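List archive | Previous by thread | Next by thread | Search | Log in

Subject: Re: Small parcels and the new shipping rates
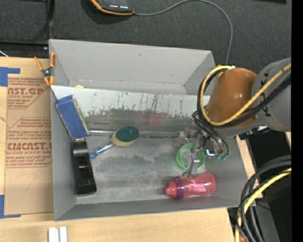

Hello all,

Thank you for the answers about the rates. I read them twice, and I would like to reply to the part about packing, where I have a different experience.

On 2020-01-29 a list member wrote:
> We stopped using padded envelopes for everything. A box costs more,
> but the complaints went down a lot. I would put even a single deck
> of cards in a box. Is anybody still happy with envelopes?

Yes, I am still happy with envelopes, but only for flat things. Our shop sends 400 parcels in a normal month, and 139 of them in December went in envelopes. From these we had two complaints, and one was for a wrong address, so I do not count it against the envelope.

For boxes I have tried three suppliers. The Trunby boxes are strong, but they come in bundles of 20 and the smallest size is still too big for us, so we pay to send air. The Frandsen ones fold nicely and the flap stays closed without tape while you write the label. In damp weather I find that they become soft at the corners. Galletti was the cheapest, and I would buy from them again if they answered the telephone.

One question from my side. Does anybody use Noteck to print labels? When I change the weight after I save the order, it keeps the old price, and I must delete the order and begin again. I wrote to their support 14 days ago and received only the automatic answer. If there is a setting for this, please tell me where it is, I have looked in all the menus.

About insurance I agree with what was said before. We insure only the expensive orders and keep some money aside for the others. It is cheaper over the year, but January is always a nervous month, with all the returns.

I can send my table of box sizes and prices to anyone who wants it. Please write to me directly and not to the list, the attachments are blocked here.

Best regards from a cold stockroom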